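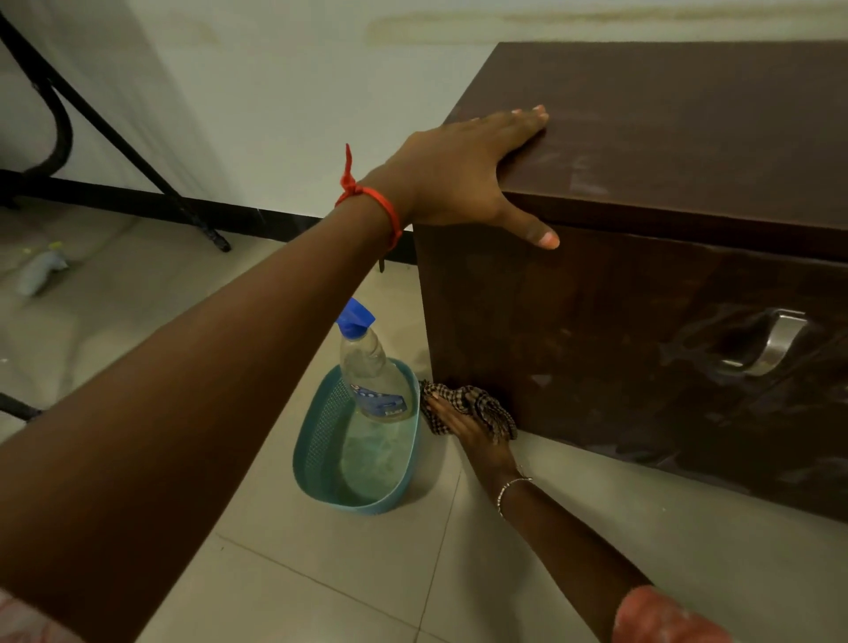 Getting down to the bottom corner of a dark wood cabinet, one hand on top to steady things.

The Long Life of Big Brown Furniture

There is a sideboard in my dining room that I did not want. It came to me from my grandmother's house in Gratby, on the back of a borrowed flatbed, on a November afternoon so raw that the four of us carrying it had to stop on the porch and blow on our fingers. It is nearly as long as a sofa and as heavy as you would guess, and one of its doors has never closed all the way in my lifetime. I said I would keep it for a year, until somebody else in the family had the room. That was when my oldest was in diapers, and she drives now.

I've been thinking about that sideboard a good deal this summer, because I spent a chunk of it driving around looking at other people's. If you have tried to sell or give away a big wooden cabinet lately, you'll know what the trade calls "brown furniture," and you'll know the little sigh that goes with it. The wardrobes, the china cupboards, the chests on chests that our grandparents saved up for and insured and polished on Saturdays are worth next to nothing now, at least in money. I watched a lovely glass-front bookcase go for $57 at the Cunasside auction barn, and the man who bought it looked as though he was already wondering how he'd get it up his stairs.

Cunasside, for those who haven't been, is two hours north of anything and holds its sale in what used to be a feed store. You can still smell the molasses in the floorboards. The catalog on the morning I went ran to 244 lots, and a great many of them were brown. I sat on a folding chair between a young couple sharing a breakfast sandwich and a woman who had brought her knitting, and who told me without looking up that she came every month and hadn't bid since spring. She just liked to see where things went.

Where they go has changed. For a long while the good pieces went to dealers, who sold them on to people with formal dining rooms. Then the formal dining rooms went. Builders stopped putting them in, families turned them into homework rooms and home gyms, and a cabinet made to hold a service for twelve found itself with no twelve to serve. The auctioneer at Cunasside dates the turn to sometime after 2000. A pine dresser that once would have started a small war in his barn, he told me over coffee afterward, now needs some coaxing to get an opening bid at all, and he does his coaxing with jokes I had better not print in a family magazine.

But there was something else going on that morning, and it's the reason I ended up writing this. The couple with the sandwich bought a wardrobe. They were maybe 26 or 27, they'd just rented their first place without roommates, and they had priced out a flat-pack wardrobe and found it cost more than the real one and wouldn't live through a second move. They paid and then went out to the parking lot and stood looking from the wardrobe to their hatchback and back again for quite some time. (A farmer with a trailer took pity on them. I've seen this happen at country auctions so often that I half believe the farmers are on the payroll.)

People like those two are what keeps the lights on at Bhatia, the repair shop down by the river in Terkia where I spent the better part of a week in June. It's a long, low building with the double doors propped open in good weather, and inside it smells of shellac and orange oil and somebody's lunch. When the shop opened it did mostly museum work and insurance claims, flood damage and that sort of thing. These days, I was told, the biggest share of what comes through the doors is ordinary household furniture bought cheap or inherited reluctantly, by owners who want to know whether it can be made to behave.

Nearly always it can. I came away with enormous respect for how simply these things were put together, and how forgiving they are as a result. A drawer that sticks usually wants a rub of candle wax along the runners. A door that won't shut, like mine, is more often than not a case that isn't standing level, and a sliver of wood under one foot will cure what decades of swearing did not. I went home and tried this, naturally. It improved matters. It did not cure them, and I've been advised that my dining room floor may be the guilty party.

What the shop sees most, though, is kindness gone wrong. People buy an old cabinet and fall in love with it and then smother it. They spray it every week with something that promises a shine, and the spray builds up in a gray film that catches dust in every molding. They set it over a heating vent. They mop the floor right up against it, so that the base sits in a little puddle twice a week, and over the years the veneer down there lets go and curls up like a potato chip. The bottom few inches of a piece will tell you more about the life it has had than all the rest of it together, and it is the part most of us never look at, since it means getting down on our knees.

The advice I was given is so modest that I was a bit embarrassed to write it down. Use a soft cloth, barely damp, and go over it with a dry one afterward. Go with the grain. Do the base and the feet as often as you do the top. Wax once a year if you feel like it, thinly, and buff until your shoulder complains. Keep it out of strong sun. If a piece of veneer or trim comes off, put it in an envelope and tape the envelope inside a drawer, where whoever has the cabinet next can find it. I was shown a whole shoebox of such envelopes, some labeled in beautiful old-fashioned script, and I could have spent the entire day going through them.

I liked the phrase "whoever has it next." They say it constantly at Bhatia, with no particular weight, the way you'd mention the weather. It goes along with a habit they have of never sanding out everything. Ring marks from wet glasses they'll soften, but they'll ask before they take out ink, or a child's initials, or the row of tiny dents along the edge of a desk where somebody must have drummed with something for years. On one chest I was shown, the back panel carried eight pencil lines climbing toward the top, each with a date beside it, though whose height was being measured had rubbed away. The owner had brought it in for new hinges, and the hinges were all that got touched.

Now, I won't pretend that every heavy old thing deserves a home. Some of it was ugly when it was new. Some of it really is too big for the rooms we live in, and if you're moving to a third-floor walk-up, I wouldn't dream of telling you to take Great-Aunt's armoire along out of duty. The auctioneer at Cunasside has a stack of unsold pieces out behind the barn that made me wince, and he doesn't know what to do with them either. He has tried giving them away to theater groups.

Still, if you have the wall for it, this is a wonderful time to go looking. Take a tape measure and write down the width of your front door. Pull the drawers out and turn them over. Give the whole piece a gentle shove from the side and see if it racks. Bring cash, a blanket and a friend with a strong back, and get there early enough for the pie, which at Cunasside is sold from a card table by the entrance and runs out well before the furniture does.

My sideboard holds board games now, and candles, and a punch bowl we've used once. Last week I emptied it to clean the inside and found my grandmother's handwriting on a strip of masking tape under the left-hand shelf. It says "good tablecloths." I put the shelf back with the tape still on it, and the board games went back on top.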